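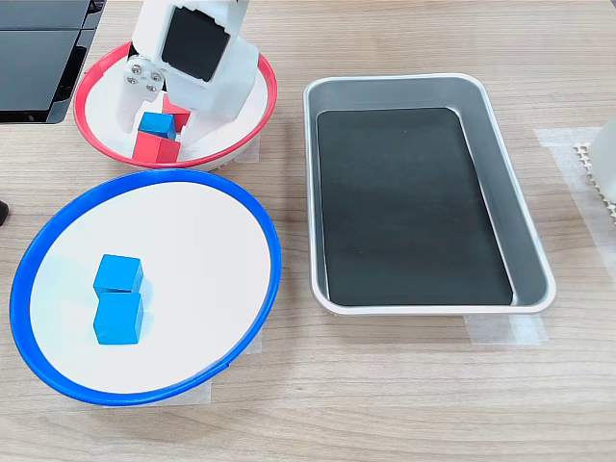 Diary > 2023 > The allotment year

Search this diary Go

June 1, 2023

Slugs: 38. I went out at dusk with a torch and an old margarine tub, and that was the haul from one row of lettuces. I had been told that copper tape would see them off. They were walking along it, if walking is the word.

The lettuces themselves are now mostly rib. I planted them in April, in a mood, after reading a gardening column written by someone who plainly owns a greenhouse and a man to go in it. The beans are better. The beans are always better, and I take full credit, although all I did was push them into the soil with my thumb and go home.

Chathurika Siriwardena came past at teatime with a bag of seedlings she described as spare. I have learned to be careful about spare. Last summer it was courgettes, and I was still leaving them on colleagues' desks when the clocks went back. These are meant to be a squash called Kimaro, orange, ribbed, good for soup. She said each plant needs a square yard. I have a square yard, if I give up sitting down.

We had a long talk over the fence about water. The tap by the gate has been dribbling since Easter and the notice on it says it has been reported, in handwriting that has itself begun to fade. I rang the council on Tuesday's advice - that is to say, my mother's, she being the sort of person who has advice for each day - and was told I was seventh in the queue for the whole of a Vivaldi concerto. Then I was told that the site is looked after by Clastholm now. I rang Clastholm. They look after the fence.

So it was cans again. Eleven trips would be a boast and I didn't keep score, but my arms have gone long.

Fabrice Coste has put up a shed. It is a very good shed, with guttering and a little veranda, and he has painted it the green of a snooker table. According to the rules no structure may be more than 7 feet high, and I noticed two people today strolling past it with great casualness and then stopping to look up. I like Fabrice. He gave me half a rhubarb crown in March and never once asked how it was getting on, and as it's dead I thought that was handsome of him. If anyone comes round asking me how high the shed is I shall say I am hopeless with feet.

Home by nine, nails black. Ate toast standing up. I had meant to write to the Kurkine seed people about the carrots, which came up as radishes, but by then I'd have been rude, and the radishes were quite nice.

Also meant to ring my brother. Also meant to find the other glove. It was on the water butt on Sunday and I can't think who would want a left one.

Must remember: string, tomato feed, something for the slugs that isn't beer. They had two saucers of my decent bitter last week and I'm fairly sure they told their friends. Chathurika swears by crushed eggshells, so it's omelettes until further notice. Rain forecast for the small hours, almost an inch of it. The tap will be thrilled.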